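4.2 Corrections issued after a briefing

The second group of cases concerns statements that a spokesperson takes back or rewords after the head of government has already been quoted. We follow Menon and Ojo in calling these "second-day corrections," although several in our set came within the hour. The transcripts were coded by two readers working separately. Where they disagreed, Sutrisno Oei read the passage and made the final decision.

Of the 53 corrections in the set, 9 dealt with foreign policy. These were longer than the others and used more direct quotation. The spokesperson usually repeated the reporter's question in full, then said which part of it the leader had meant to answer. Corrections on domestic matters tended to be a single sentence, often sent by email to the press list with no chance for follow-up.

We also looked at who asked the question that led to the correction. In the foreign policy cases it was most often a wire reporter seated near the front. Hidayat found the same pattern in her study of the Omton press office, where seating was fixed and the first questions went to the same few desks. Our records for Villaseñor do not include seating, so the two sites cannot be compared on this point.

A correction did not end coverage. In two cases the original remark was quoted more often in the week after the correction than in the week before it. Editors we interviewed said the new statement gave them a reason to run the old one again.

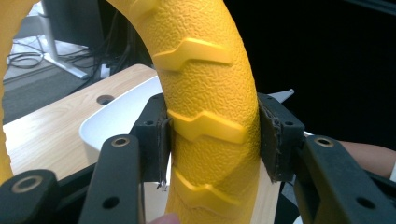
Figure 3. Yellow plastic ring with raised tread, held in a gripper.

The length of the correction made little difference to this. Short corrections were repeated whole, while long ones were cut down to the clause that seemed to conflict with the first remark. One Ploltlow editor described reading a 2000-word transcript to find the line that would go in the headline. Press officers knew this happened. Those at Sukon had begun to put the wording they preferred in the opening sentence, and by October most of their written corrections took that form.

We return to the question of timing in Section 5, where the broadcast cases are treated separately.

2 comments · 9 shares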